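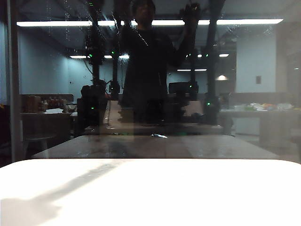 How we set up the overhead camera for our robotics club build

Our club at Flisholm runs its sorting robot inside a clear enclosure, and the camera took us way longer than the arm did (four evenings!). So, the order I'd go in now:

1. Wipe down the pane first. Smudges and specks confuse Trilico, our tracking script, like crazy.
2. Turn on the room lights you'll use at the meet. Check for reflections and long shadows on anything white.
3. Lower the exposure until white surfaces stop glaring.
4. Grab 120 test shots and toss the bad ones.

Save your settings before you touch anything else!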